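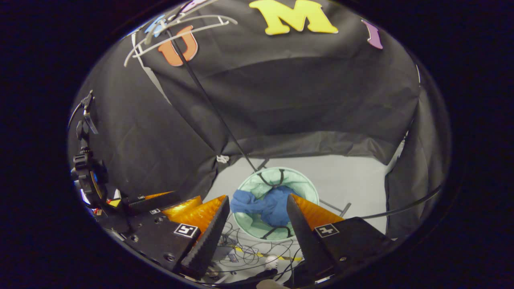 Black drape

Black drape is dark fabric hung to hide, divide or darken a space. It is used in theaters, school halls, exhibition rooms, photography studios and homes. The term covers both the cloth and the finished curtain or panel made from it. In stage work the finished pieces are often called blacks, and a full set of them is sometimes called a black surround.

The main purpose of black drape is to give the eye nothing to look at. A dark cloth with a dull surface sends back little light, so that a person or object placed in front of it stands out, while equipment, walls and waiting performers behind it go unseen. The same cloth can also be used to keep light out of a room, although fabrics that look black from the front are not always able to do this.

Fabrics

Wool serge was for a long time a common choice for stage blacks. It is heavy, hangs in even folds, and has a matte face. It also costs more than most alternatives and is attractive to moths. Many halls that own wool drapes have had them for decades and repair them as needed.

Cotton velour has a raised pile that traps light, giving it a deeper black than flat cloth. The pile has a direction. Panels sewn with the pile running down look lighter than panels with the pile running up, and if the two are mixed in one curtain the difference shows under stage light. Velour collects lint and pet hair and marks easily when folded under weight.

Commando cloth, also called duvetyne, is a brushed cotton fabric sold in several weights. It is cheaper than velour and is used for temporary masking, table skirts and covers for equipment. The lighter grades tear easily and let through some light.

Polyester fabrics are now widely used for portable drapes. They are light, resist creasing better than cotton, and can usually be washed. Some have a slight sheen, which can show as gray patches under a strong side light. Knitted polyester stretches and can be pulled tight over a frame.

Blackout cloth is a separate product. It has a coating or a middle layer that stops light from passing through. It tends to be stiff, does not fold neatly, and can crack along old creases. A common arrangement is to hang blackout cloth behind a softer fabric that faces the audience.

Parts of a stage set of blacks

Legs are tall, narrow panels hung at the sides of a stage to hide the wings. They are normally hung in pairs, one on each side, and a small stage may have two or three pairs. Borders are short, wide panels hung across the top to hide lights and rigging. A tab is a curtain that opens and closes. The large curtain across the back is the back black or full black.

The distance between one pair of legs and the next affects what the audience can see. People in the end seats of the front row have the widest view into the wings, and sight lines are usually checked from those seats. Where a hall is wide and the stage is shallow, the legs may be turned at an angle so that they overlap from the audience's side.

Hanging and framing

Permanent drapes are tied to a pipe or batten with tapes sewn to a webbing band along the top edge. Grommets are set in the webbing at regular spaces, often 12 inches apart, and a tie is passed through each. The center tie is usually a different color from the rest so that a panel can be hung evenly without measuring.

Curtains may be sewn flat or with fullness. A flat curtain is as wide as the space it covers. A curtain with 50 percent fullness uses half as much cloth again, gathered into pleats at the top. Fullness makes a curtain look heavier and helps it absorb sound. Flat panels are more flexible in use, and many small companies prefer them and bunch them up on the pipe when folds are wanted.

Portable drapes are hung on a system known as pipe and drape, made up of bases, uprights and crossbars. The crossbar is threaded through a pocket sewn along the top of the cloth and hooks onto slots in the uprights. The bases are flat steel plates and may need extra weight where there is a draft. A tall run of drape acts as a sail, and outdoor use is generally avoided.

Drape can also be laid over a frame to make a booth or a small tent. This form is used for puppet shows, for dark reading corners in classrooms and libraries, and for viewing glow-in-the-dark displays. Frames are made from tubing, timber or jointed poles. Without a tight fixing at the corners the cloth sags between supports, and a ridge or an extra crosspiece is commonly added to hold up the middle.

Fire safety

Many jurisdictions require drapes in public buildings to be flame retardant. Cotton and wool drapes are usually treated by soaking or spraying with a chemical salt solution after weaving. The treatment is not permanent. It is removed by washing and weakened by damp, and treated cloth must be tested from time to time and treated again when it fails. Rules on the testing period vary, and certificates are normally kept with the building's other safety records.

Some polyester fabrics are inherently flame retardant, meaning that the property comes from the fiber and stays after washing. These cost more at first and need less upkeep. Decorations fixed to a treated drape are not covered by its certificate, and paper or foam items may be restricted in some venues for this reason.

Drapes should be kept clear of stage lights. Older lamps reach high surface temperatures, and scorching can occur without the cloth touching the lamp. LED fixtures run cooler but still need open space for air to pass.

Care and storage

Dust is the most common problem. It turns black cloth gray and can reduce the effect of a flame retardant. Hanging drapes are cleaned by vacuuming with a soft brush, working from top to bottom. Treated cotton should not be washed, and dry cleaning is used only where the supplier allows it.

Velour is folded with the pile inward, or rolled. Canvas bags or lidded bins with some airflow are preferred over sealed plastic, which holds damp. A label giving height, width and fabric is often sewn to the webbing at one end — a useful habit in halls where several sets of different ages are kept together.

Creases in cotton drop out slowly under the cloth's own weight. A steamer speeds this up but can leave pale water marks on treated fabric. Polyester panels with set creases may need low heat from the back.

Small holes are closed with an iron-on patch on the rear face or with black gaffer tape. Tape is a short-term repair, as the adhesive soaks into the cloth over time and picks up dust. Pins leave few marks in serge or commando cloth but can leave visible tracks in velour.

Use outside the theater

Photographers use black drape as a background and as a means of taking light away from one side of a subject. Trade fairs use it to divide booths. Museums hang it at the entrances of film and video rooms, commonly as two overlapping curtains so that visitors can pass without letting in daylight.

Community groups often share a single set. The Paewai Hall Exchange lends drapes, stands and weights to schools and clubs, and its handbook, written by Jolene Tuhiwai, recommends flat polyester panels for groups with no fixed stage. A later edition with drawings by Lachlan Tautahi added a section on frames for indoor booths. The handbook advises borrowers to hang every panel once on the day of collection and to report tears before use.

At home, black cloth is used to darken bedrooms for shift workers and young children, to cover glass doors during film evenings, and to build play spaces. Light dress fabrics are often sold for these uses, but they show light at the weave and usually need a second layer.

See also

Blackout curtain
Cyclorama
Gaffer tape
Masking (stagecraft)
Pipe and drape
Scrim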